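Maintenance fees at Arruda Court: new managing agent wants a reserve top-up

Forum: Condo and HOA Owners > Fees and Assessments
20 replies

unit4_fyusuf
Our association switched managing agents in the spring, from Reken to a company called Talinier. The first letter we got from them says the reserve fund is short and every unit owes a one-time payment by December, on top of the regular monthly fee. The monthly fee is also going up 11 percent. The letter has no breakdown. It says the figures are "available on request." I requested them on Thursday by email and got an auto-reply.

Can they charge this without a vote? I rent my unit out and my tenant's lease fixes the rent until next summer, so whatever they charge comes straight out of my pocket.

Fatima Yusuf

gravelpath
What do your bylaws say about special assessments? In a lot of associations the board can approve one up to a limit and anything above that goes to the owners. The managing agent has no power to levy anything on its own. It only sends the bills. Find out whether your board voted and get the minutes.

skala_l
I had Talinier at my last building. The letters were always like that. The reserve study did exist, and when I finally got it the numbers were reasonable. We had a roof with three years left on it and almost nothing saved. I would not assume they are cheating you.

Ask for these:
the latest reserve study
the board minutes where the assessment was approved
the management contract, including the fee page

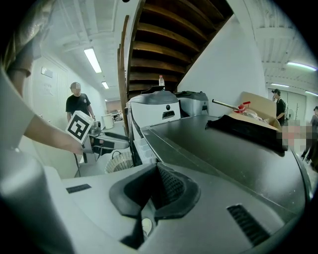 Two hand-held grippers, afternoon.

Ľubomír Skála

unit4_fyusuf
Thanks. I have the bylaws from closing and will look tonight. I never saw a reserve study, not even when I bought.

dormer_window
Disagree with skala_l. "The numbers were reasonable" is what everyone says after they have paid. We had Gindar managing our place and they took a percentage of every repair job over a certain size. So of course the reserve was always short and there was always a big job coming. Look at the fee page before you look at anything else.

skala_l
I did put the fee page on the list. A project fee is common and it is not hidden if it is in the contract your board signed. If the board signed a bad contract, that is the board's problem to fix.

dormer_window
It's the owners' problem. We're the ones paying.

gravelpath
You are both saying to get the contract, so get the contract. Fatima, send the request in writing to the board secretary and copy the agent. Most states give owners a right to inspect records, with a deadline. Look up yours and quote the section in your letter. An email to a general inbox is easy to ignore.

unit4_fyusuf
Update. The bylaws say the board can approve a special assessment up to 20 percent of the annual budget. Over that it takes a majority of owners at a meeting with notice. I don't know the total they are asking for because the letter only gives my share.

gravelpath
You can work it out. Your deed or the declaration lists your percentage interest. Divide your share by that and you have the total, assuming they split it the standard way. Then compare it with the annual budget.

unit4_fyusuf
Did that. It comes to roughly 17 percent of last year's budget. So under the limit, if the board really voted.

skala_l
Then it is probably legal. I would still ask for the study and ask if you can pay in installments. They let us do that over six months, no interest, but you had to ask.
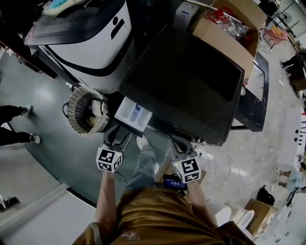

Re: installments and late fees

dormer_window
Get any installment deal in writing with the dates on it. Gindar agreed to one over the phone and then charged my neighbor a late fee every month until he produced an email.

skala_l
Agreed on that one.

porchlight77
Landlord here too. Ask your tax person how to treat the assessment. If it pays for a capital item like a roof you may have to depreciate it instead of deducting it this year. The regular monthly fee is a different matter. Keep the letter.

unit4_fyusuf
The board secretary wrote back. They voted in a closed session and the minutes are "being finalized." She says the study will be sent to all owners next week. I asked about installments and she is checking with Talinier.

dormer_window
Closed session for a money vote would bother me. Check whether your state allows that.

gravelpath
Same. Some do not. Post again when you have the minutes.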